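Sorting out the cupboard under the sink

Filed under: Kitchen and utility
Last updated 22/05/2018

The cupboard under the sink is the worst shaped cupboard in most kitchens. It has a waste pipe coming down the middle, two supply pipes at the back, a stop tap you must be able to reach and usually no shelf. Things get pushed in at the front until the things at the back are forgotten. Ours had three part-used bottles of the same floor cleaner and a tin of silver polish that had rusted to the base.

These notes cover how to empty it, check it, and put it back so that it stays in order. Allow an afternoon. Most of that is waiting for the base to dry.

Emptying and checking

Take everything out. Put an old towel on the floor and stand it all on that, as the bottoms of the bottles will be sticky.

Throw out anything with a split cap or a label you can't read. Bleach loses strength once opened, so a bottle that has been there for a couple of years can go. Don't pour leftovers together to save room. Bleach must never be mixed with an acid cleaner such as limescale remover, or with anything containing ammonia. Old solvents, white spirit and oven cleaner go to the household waste site, not down the drain. Ring the council if you are not sure which counter takes them.

With the cupboard empty, run the cold tap for a minute and feel round each joint with a piece of dry kitchen paper. Paper shows up a slow weep that your fingers will miss. Then put the plug in, fill the bowl and let it go all at once, and feel round the trap and the waste in the same way. A full bowl puts more load on the joints than a running tap does.

If the trap drips, unscrew it over a washing-up bowl, clean the threads and the rubber washer, and put it back hand tight. Plastic nuts crack if you take a wrench to them. Replace the washer if it has gone flat or hard. Take the old one to the shop with you, because 32 mm and 40 mm look much the same from memory.

Turn the stop tap off and on again, then open it fully and bring it back a quarter turn. A stop tap left untouched for years tends to seize in the open position, and you find out on the day you need it.

Cleaning the base

Wipe out with warm water and a little washing-up liquid. If the base is chipboard and has swollen, there is no way to shrink it again, but you can stop it getting worse. Let it dry with the doors open, overnight if need be, rub down the raised edge with medium sandpaper and brush on two coats of any water-resistant varnish. I used the end of a tin of Rulemico floor varnish and it has held up.

For a musty smell, leave a saucer of bicarbonate of soda in there for a few days. If it comes back there is still water getting in from somewhere – look at the sealant round the sink itself, particularly behind the taps.

Lining it

A wipeable liner is worth having. The cheap ribbed matting sold on a roll is fine. Cut it 2 cm oversize at the back and turn that edge up, so a small spill runs forward where you will see it. Lasulby make a moulded tray with a lip all round, which is better still if your cupboard happens to be one of the widths they sell. Measure between the hinges, not between the side panels. I didn't, and had to send the first one back.

Dividing it up

Loose bottles fall over and hide each other. Put them in containers by job, so that you can pull out the whole lot, use what you want and push it back. We have one for washing up, one for floors and bathrooms, and one for cloths and sponges. Dishwasher things live on the machine side.

Plastic baskets with holes in the sides do well for the cloths, as they let the air through. For bottles, a solid-sided box is better, because a leak stays inside it. Look for a handle or a cut-out at the front end. Without one you finish up hooking a finger over the rim and tipping the whole thing towards you.

Measure the height under the bowl as well as the depth to the pipes. The space either side of the waste is rarely equal, so you may need two different sizes. Cut a piece of cardboard to the size of each box before buying and try it in place with the door half closed. 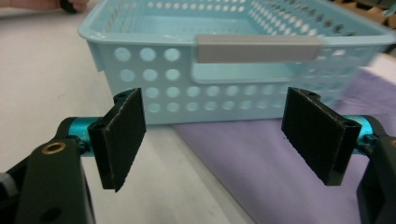

Nuchit wrote in to disagree with me on boxes for bottles: a solid one fills up with drips that never dry, and the bottoms of the bottles go slimy. Better to use a basket for those too and stand it on a tray, then wash the tray once a month.

I have tried that since and it works, provided you do wash the tray. If you know you won't, stay with the solid box and put a folded sheet of newspaper in the bottom. Change the paper when it looks tired.

Labels

Label by job and not by product, as the products change. Masking tape and a laundry pen will do. Paper labels go soft within weeks in the damp. Where there is no flat part to stick to, tie on a luggage tag.

Keep everything in the bottle it came in. Never decant cleaning fluid into a drinks bottle, labelled or not.

Using the door

The inside of the door is the most useful space in the cupboard. Check first that whatever you fix there will clear the boxes when the door shuts. Close it slowly with a lump of modelling clay stuck where the rack would go, and see how far it squashes.

Stick-on hooks hold rubber gloves and a dustpan brush. Clean the door with surgical spirit and leave the hooks for a day before hanging anything on them. For a wire rack you need screws. Kitchen doors are commonly 18 mm thick, so a 12 mm screw is long enough. Wrap a piece of tape round the drill bit at 10 mm so that you stop in time.

A tension rod, the sort sold for net curtains, can go across the top of the cupboard for spray bottles to hang from by their triggers. Set it well forward of the pipes. Four full bottles is about the limit before it begins to slip.

If there are children or pets

Move the dangerous things out altogether. Door catches help but they break, and they get left undone. Dishwasher tablets, drain cleaner, bleach and anything with a hazard symbol should go in a high cupboard, and the space under the sink can be kept for cloths, bin bags and spare sponges. The same goes for ant powder and slug pellets, which seem to end up under the sink in every house.

Cloths and sponges

Nothing wet goes back in the cupboard. Hang cloths over the tap or on the oven rail until they are dry. Cotton dishcloths can be washed at 60 degrees with the tea towels. Leave out the fabric softener, as it stops them soaking anything up.

Cut new sponges in half before you use them. They fit the hand better and a packet goes twice as far. A half that has got past washing up can have its corner snipped off and go to the bathroom pile, and after that to the bin. The snipped corner tells everybody which it is.
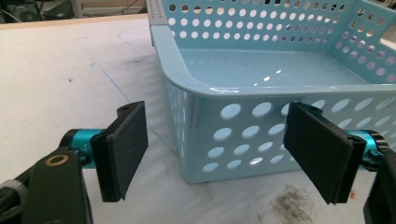 Old T-shirts make better window cloths than anything I have bought. Cut off the seams and the printed part, which smears. Keep ten or so and put the rest out for textile recycling. A rag collection will grow to fill any space you give it.

Bin bags

Take the roll out of its cardboard sleeve and drop it in the bottom of the bin, under the bag in use. When you lift out a full one the next is waiting, and you have freed a corner of the cupboard. Caddy liners can be kept the same way if the caddy has a dry base, but the compostable sort go brittle with age, so don't buy a year's supply because it is on offer.

Buying in bulk

It rarely pays under a sink. A five-litre container of washing-up liquid takes up the room of four ordinary bottles and is awkward to pour from. If you do buy large, keep it in the garage or on the floor of the larder and refill a small bottle. The Mimel pump tops fit most wide-necked containers and don't drip much.

Write the date you opened it on the shoulder of each bottle. After a few months you will know how long one lasts and can stop keeping spares of spares.

Keeping it going

Pull the boxes out every September, or whatever month you will remember, and wipe the base. Do the kitchen paper test on the joints again while you are there, and give the stop tap its turn. It takes ten minutes if the boxes are not too full. When one is too full to lift out with one hand, something in it belongs elsewhere.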